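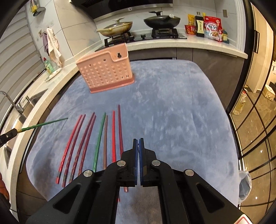 12/07/2023
By Ho-yin Lo

The Prarkosel chopstick holder is one of those small kitchen things that we kept being asked for long before we stocked it, and I'm very pleased it has finally come back into the shop. Ours at home is the pink one, shown standing on the blue blanket with its rows of oval holes facing you and the chopsticks laid out in front – reds, maroons, a brown and a slim green one, plus a patterned green and gold held in a black gripper tip at the far left – the sort of mixture most families end up with after a few years of odd gifts and lost partners. It is plastic, it sits on a flat base, and near the top there's a keyhole slot so you can hang it from a screw or a hook if your worktop is already full (mine always is, what with noodle cups and cereal and bottles of sauce all fighting for the same bit of space beside the cooker).

My mother kept her chopsticks in a jam jar, and for a long time so did I. The trouble with a jar is that the water collects at the bottom, and if you don't empty it every day or so the ends start to go dark and smell a bit musty. With holes in the front the air can get round them, and you can give the whole thing a rinse under the tap whenever you're doing the washing up. I do mine with a soft brush and ordinary washing-up liquid, and I'd keep it out of the dishwasher.

A word on putting them in. I stand ours thick end down, so the tips stay clear of the base, but my sister does hers the other way round and we have agreed to leave it there. Painted and patterned chopsticks should be wiped with a cloth before they go in, and it's worth sorting them into pairs while you're at it, particularly if you have several reds that look alike until you sit down to eat!

If you'd like to hang it, please use a screw with a head that fits snugly in the slot, and lift the holder off before you fill it the first time, just to see that it goes on and off easily. Screws are not included, I'm afraid.

Order code 747. Sold singly or in a box of 12 for cafés and canteens. Chopsticks are sold separately – the Mendberg and Pendik ranges are both on the next shelf along if you're visiting the Lo shop in person, and we're always happy to open a packet so that you can feel the weight of a pair before you choose.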